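What a small grant report costs

Our lab closed out the Firnar seed grant last week, and I added up the time it took to report on it. The money was fine. It paid for consumables and part of a student's summer. The paperwork was another matter.

The final form had 50 fields. I kept a log, and between us we spent 387 minutes filling it in, not counting emails. Four of those emails were about whether a conference poster is an "output" or an "activity." The answer was both, so we entered it twice.
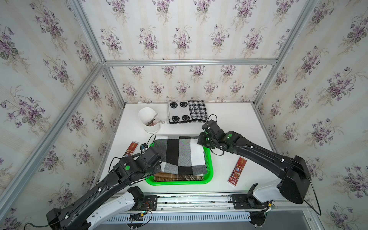 Checkered cloth and a brown plaid one in the green basket.

Kristóf Gál, who handled the budget side with me, thinks small funders copy their forms from large ones without cutting them down. I think he's right. A funder giving out millions needs to know a lot. A funder paying for one summer could ask for a page of text and a list of receipts.

I compared it with the Procházka fund, which we had before. They wanted a two-page letter in March and a phone call. I remember the call well because the program officer had read the letter and asked why our second method failed. I have had no questions from Firnar yet, and the portal says "received."

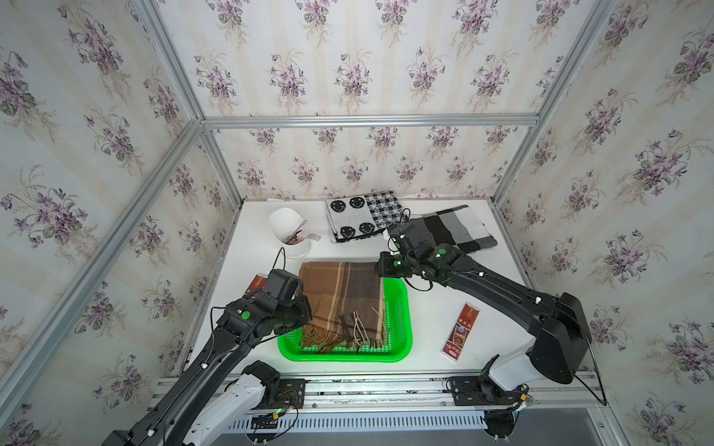 Plaid scarf in the basket, violets on the walls.

The part that bothers me most is the data statement. We put our files on Kesell, with a readme, and the form only accepts a link to Zumudow. I uploaded a text file there that points to the real location. It now has its own record number, 2063, and someone may cite it one day.

We will probably apply again when the next call opens. If you have reported to Firnar and found a quicker way through section 4, leave a comment. I still have the blank form saved if anyone wants to see it before applying.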